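How to Set Up a Cycle Count in a Small Warehouse

A full physical inventory usually means stopping shipments for a day or more. With cycle counting you check a few locations each day and keep orders moving. The steps below are the ones we use at the Jisham warehouse, which holds 3646 items in 702 bin locations.

1. Rank your items
Export a sales report and sort it by yearly value. Mark the top group A, the middle group B and the rest C.

2. Set the schedule
Count A items every month, B items every quarter and C items once a year. For us that comes to 18 bins on a normal day.

3. Print the count sheets
Leave the system quantity off the sheet so the counter has to look in the bin. List bins in walking order.

4. Freeze the bin
No picking or putaway until the count is entered. Early morning works best, before the first truck is loaded.

5. Count and enter
Write down full cases and loose units separately. Enter the figures the same day.
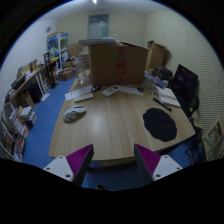 Table in the office storage room

6. Recount differences
If a bin is off by over 3 percent, send a different person to count it again. Check open orders and unposted receipts before you adjust anything.

7. Post the adjustment
Enter a reason code each time: damage, wrong bin, short receipt or picking error. Review the codes at the end of the month.

Written by Ruben Claeys. Updated July 6, 2020.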